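Nappe en coton froissée après chaque lavage, comment faire sans repasser ?

Forum Grivby > Maison > Linge et textile

Jolán Kerekes
Bonjour à toutes et à tous,
Je vis en France depuis 8 ans et j'écris encore avec quelques fautes, je vous prie de m'excuser d'avance. J'ai acheté en novembre, au marché, une grande pièce de coton qui sert de nappe pour la cuisine. La vendeuse m'a dit que c'était un tissu « sans entretien ». Or, après chaque lavage, il sort de la machine avec des plis très marqués, et ces plis restent même après plusieurs jours sur la table.
Je lave à 40 degrés avec les torchons, essorage au maximum, puis je pose sur un étendoir pliant dans la salle de bains. Je possède un fer, mais ma table à repasser est trop étroite et je dois tourner la nappe sans cesse, de sorte que je froisse un côté pendant que je repasse l'autre. Existe-t-il une méthode pour obtenir un résultat correct sans fer ? Et faut-il utiliser l'adoucissant ? Ma belle-mère dit oui, ma voisine dit jamais.
Je vous remercie pour votre patience.

Marlene Poirier
Baissez l'essorage et sortez-la tout de suite de la machine. L'adoucissant ne change rien aux plis, chez moi en tout cas. Sinon une toile cirée, un coup d'éponge et c'est fini !

Zsolt Magyar
Bonjour Jolán,
Je ne suis pas français non plus, alors nous nous comprendrons bien. J'ai travaillé pendant 3 ans dans la blanchisserie d'un hôtel, à Sárközi, et j'ai gardé de cette époque quelques habitudes que je peux vous transmettre.
Premièrement, il ne faut pas laver une nappe avec les torchons. Les petites pièces se mettent à l'intérieur de la grande, elles forment une boule, et c'est dans cette boule que naissent les plis les plus durs. Lavez-la seule, ou avec 2 draps au plus. Le tambour doit rester à moitié vide, même si cela fait mal au cœur pour la facture d'eau.
Deuxièmement, l'essorage. Je conseille 600 tours, 800 si votre machine ne descend pas plus bas. La nappe sera lourde et elle va goutter, donc mettez une bassine. Justement, le poids de l'eau travaille pour vous : il tire le tissu vers le bas pendant le séchage.
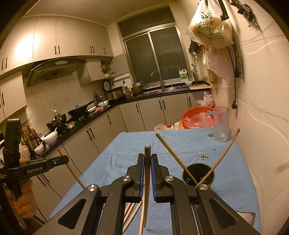

Troisièmement, le séchage, et c'est à mon avis le point le plus important. Un étendoir pliant fait un pli à chaque barre, il vaut donc mieux une seule barre longue, par exemple celle de la douche. Avant de suspendre, prenez la nappe par deux coins et secouez-la fort, puis lissez les bords avec la paume de la main. Un tissu uni et clair comme le bleu pâle de ma photo montre la moindre ondulation dès que la lumière vient de côté, tandis qu'un motif à carreaux pardonne beaucoup. Si votre nappe est de ce genre, il faudra donc être plus exigeante sur cette étape, ou accepter un peu de relief, ce qui ne me dérange pas pour les repas de tous les jours.
Quand elle est encore un peu humide, vous pouvez la poser directement sur la table et la lisser du centre vers les bords. Attention seulement si votre table est en bois ciré : l'humidité peut laisser des marques blanches. Dans ce cas, mettez dessous un molleton bien sec.
Pour l'adoucissant, je suis du côté de votre voisine. Il dépose un film, le coton boit moins bien et les taches grasses partent plus difficilement. Un demi-verre de vinaigre blanc dans le bac suffit, et l'odeur disparaît au séchage.
Si malgré tout vous souhaitez repasser, faites-le sur la table même, avec une couverture de laine pliée et un vieux drap par-dessus.
Bien cordialement

Jolán Kerekes
Merci beaucoup à vous deux. J'ai essayé avec la barre de douche et 600 tours, les grands plis sont partis, il reste seulement celui du milieu. Je vais chercher un molleton. La toile cirée, je n'aime pas son toucher, mais je garde l'idée pour le balcon.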